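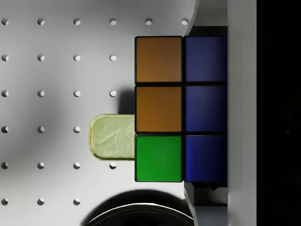
The Luik cell is back up, and what a difference a proper setup makes! We gave it 11 days of attention and started with the dullest job first — re-zeroing the gripper against the pegboard grid in the simulator. The old offset was out by 2 mm, enough to spoil a grasp on anything the size of a puzzle cube. With the new values loaded, Skadelard ran 381 simulated picks and had only 31 to look at again. I love numbers like that!

Next up is the finger pads on the real arm at Pludau. If you change a pad, please write it in the cell log and rerun the zero check before you start a batch.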